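Depping for amateur orchestras – what do you charge, and how do you get asked back?

Posted in Strings and Orchestral, June

Kwok-wai Tu

Hi all, viola player, finished my postgrad last summer. Been doing bits of depping since then, mostly amateur and semi-pro orchestras within an hour of Rokley. Got a few things I can't work out and my old teacher is on tour so can't pester her.

First – fees. One orchestra paid me a flat amount for rehearsal and concert, fine, told me up front. The next one (choral society, Rokley end of things) just said "usual rate" and I was too embarassed to ask what usual was. Turned out to be £133 for a three hour rehearsal on the day plus the concert, no travel. Is that normal?? Parking alone was £7. Have now been asked by a fixer for the Jarman Festival to do two concerts back to back and she wants me to name a figure. No idea. Don't want to price myself out, don't want to be the one who undercuts everybody either.

Second – how do people get on the list properly. I've done four dates for the same fixer at Clarkanik Sinfonia and every time it's been the night before because somebody's ill. Never once booked ahead. Am I doing something wrong or is that just what the first year looks like?

Third – do I need a website. A clarinettist I sat near said yes absolutely, spend the money. Another said never had one, never will. I've got a half-finished page with a bio that makes me sound like I'm dead.

Oh and tax, if anyone can bear it. I'm keeping receipts in a shoebox.

Thanks, sorry it's long.

oldgut_newstrings

OK in order, quick as I've got pupils from four.

Fees. £133 for a same-day rehearsal and show is low but not insulting, amateur choral societies haven't got much. What's wrong is "usual rate". Always ask. You write back – "lovely, thanks, could you confirm the fee and whether travel is on top" – and that's it, no one minds. Fixers get that message forty times a week. The ones who go quiet when you ask are the ones who pay in September for a gig in March.

For the Jarman one, don't name a figure cold. Ask what the section is on. If she's paying the other violas X she can pay you X. If she really won't say, look up the union's current casual rates and quote that plus mileage. Check what's in the call as well. Two concerts back to back can mean a rehearsal in the gap, that's a third session and should be paid like one. And ask about overtime. I did a Messiah once that was booked till half nine and we were still on the stage at ten past ten, not a penny extra as I hadn't got anything in writing.

Get it all in an email. Doesn't need to be a contract. Date, times, venue, dress, fee, travel, when they pay, what happens if they cancel.

Insurance for the instrument, you didn't ask but do it. Check it covers you in a car overnight, mine didn't and I only found out when I read the thing properly. 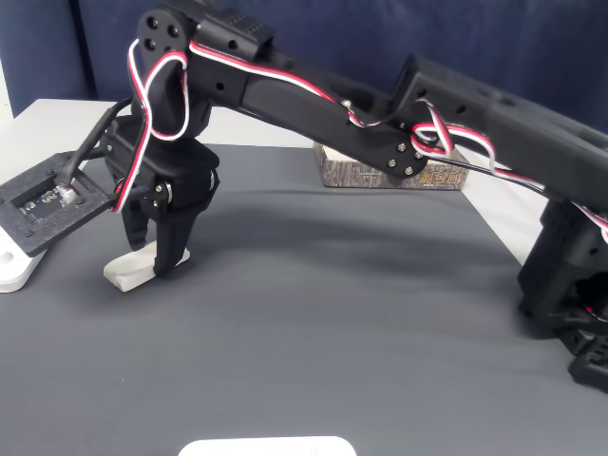 Robotic arm over a dark grey mat, cables and all.

Getting asked back. Night-before calls four times from the same fixer is GOOD. Means you're who she rings when it matters and you've said yes and not been a pain. What you do now is send her your free dates. One email at the start of each term, three lines, "I'm free these weekends, would love to be considered". I did that for years with no reply whatever and then got a whole season off one of them.

Rest of it is dull stuff. Turn up half an hour early. Pencil. Own stand in the car. Blacks that are black, shoes too. If the part comes as a PDF, print it and tape it yourself, don't be asking for one at the rehearsal. Don't correct the desk partner's bowings even when they are upside down. Say thank you after to the fixer and to whoever led the section – people forget the second one.

Don't ever dep out a date for a better one at short notice. You'll get away with it once.

Website, see below, somebody will have views. I've got to go.

marimba_mo

Had a website for nine years, got two jobs from it, both weddings. It's for people who've already heard of you and want to check you're real. So one page – photo, short bio, email, one recording. Done. You don't need to pay somebody 1,000 quid for it. I used Nirance, there's a free bit and a paid bit and the free one is fine, though the calendar thing is fiddly and it kept putting my concerts an hour out after the clocks changed.

Bio – write it like you'd tell someone's aunt. Who taught you, where you studied, who you've played with, what you like playing. Cut "versatile". Cut "highly sought-after" until you are, lol. Keep a short version as well, 503 characters was what one programme editor gave me, not 500, 503, never found out why. Long version for recitals, short version for everything else. Save them both somewhere you can find from your phone, they ask for it at 11pm the night before it goes to print.

List only the groups who booked you. Depping once for Clarkanik counts, you can say "has played with". "Member of" is different and people do check.

Kwok-wai Tu

This is so helpful, thank you both. Have emailed the Jarman fixer and asked what the section's on, she replied in ten minutes and didn't seem to mind at all. There IS a rehearsal in the gap. So good shout.

Going to cut the bio down tonight. It says versatile twice.

Still stuck on tax if anyone's about.

pegbox

Register as self-employed if you haven't, do that this week not next January. Then a spreadsheet – date, who, what for, how much, paid or not. Separate column for mileage, write it down the same day or you'll be guessing from Google Maps in the new year like me. Strings, rehairs, concert clothes (careful with clothes, ordinary black trousers mostly don't count, ask an accountant), music, union sub, insurance. Put a slice of every fee in a differnt account the day it lands and don't look at it.

Shoebox is fine as long as you photograph the reciepts as well. The ink on the parking ones goes in no time, I've got an envelope of blank paper from two summers ago.

Also if you teach in a school and they put you through payroll that's seperate, keep the payslips. Different box on the form.

oldgut_newstrings

Agree with all that. Back from pupils. One more on late payers – invoice the day after, always with a pay-by date on it, even when they say there's no need. Then chase politely the day after that date. Rokley lot are slow but they do pay, in my experience it's whoever does the books going on holiday. If the choral society rings again ask about travel before you say yes.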